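Robotic room tidying

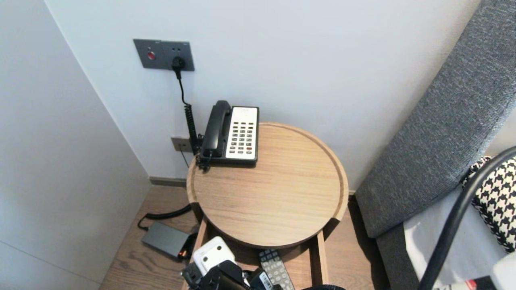
Robotic room tidying is the use of machines to put bedrooms, guest rooms and similar spaces in order. Typical tasks include sorting small items on bedside tables and shelves, returning remote controls to their place and moving cables off the floor.

Floor cleaning was automated early, but tidying remains largely manual. Cords are a known difficulty – they bend, tangle and pass behind furniture. Open shelves holding mixed objects are also hard for a machine to reach into.

The Clurina project, led by Godelieve Dekker, published its results on May 13, 2019. Its machine attempted 1,252 tasks in 12 rooms and completed 400 without help. A later system from Umix handled telephones and remote controls but left chargers to staff. Neither has entered regular service.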